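Status LEDs and red-green color blindness: what works for you?
Forum: Power and Networking > Hardware

feldspar_k
Post #1
I have a mild deutan deficiency and maintain a small server closet. The Hollmann UPS uses one two-color LED, green for normal and amber for on-battery. At six feet I can't separate the two. I'm looking for replacement gear or a cheap fix. Ring lights are easier for me to find than dots, but the hue problem stays the same.

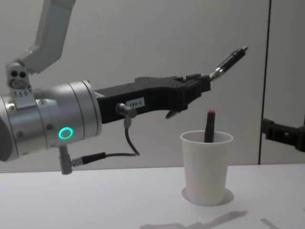
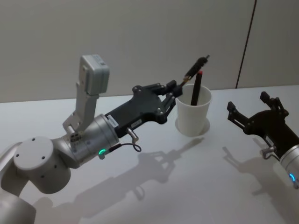
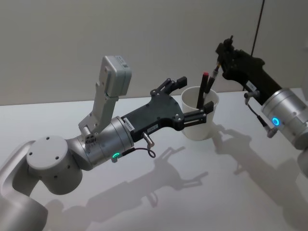
Green ring light on the silver cylinder, all three shots.

ohm_on_the_range
Post #2
Use position instead of color. The Tellow 6-port switch has separate link and fault LEDs side by side, so you only have to know which one is lit. Mine has been in the rack since August with no misreads.

dcbus
Post #3
Two-color LEDs are usually a red die and a green die in one package, with amber made by driving both. Typical green is near 525 nm, but older parts are closer to 565, and those sit much nearer to amber. If the UPS is old, swapping the LED for a 525 nm part may be enough. Check forward voltage first, the newer green needs about a volt more.

feldspar_k
Post #4
> swapping the LED
It is under warranty and I'm not opening it. Does the Tellow have a fault output I could wire to a buzzer?

ohm_on_the_range
Post #5
No. Fault LED only.

rackmount_pete
Post #6
Why look at LEDs at all? Poll the UPS over USB and send yourself a message on state change. I log 200 samples an hour and have not looked at a front panel in years.

dcbus
Post #7
That fails when the thing that's down is the network you send the message over. A local indicator still has a use.

rackmount_pete
Post #8
So put a Dedari alarm relay on the dry contacts. Sounder or strobe, your choice. It doesn't care about the network either.

quill47
Post #9
Protan here. A strip of magenta gel over the LED works for me. Green goes very dim, amber stays fairly bright. I use the Resuno sample swatches and cut them with scissors. Costs nothing and peels off.

dcbus
Post #10
I don't like that one. A dim green looks the same as a dead unit.

quill47
Post #11
Fair, but a dead unit also takes the fan with it, and I can hear the fan.

feldspar_k
Post #12
Tried the gel tonight. Amber is obvious from the door, green only from up close. I'll keep it on for now and order the relay. Does anyone know if the Hollmann contacts are normally open or normally closed? The manual shows both.

rackmount_pete
Post #13
Selectable by jumper on mine, rear panel, left of the serial port. Put a meter on it before you wire anything.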